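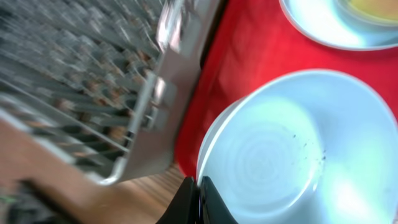
How to budget for a dish-handling gripper

Start with the fingers, and doubt the quote. Jutosik lists a pair at $269. Fine - now price the spares. I plan on 2 extra pairs before October.

Next, ask Vanhove or whoever sells you the arm for a trial with your own bowls. Glossy rims are harder than the foam blocks in a sales demo.

Set aside $600 for mounts and cables, plus $200 for broken dishes. If the seller says you won't need it, keep it anyway.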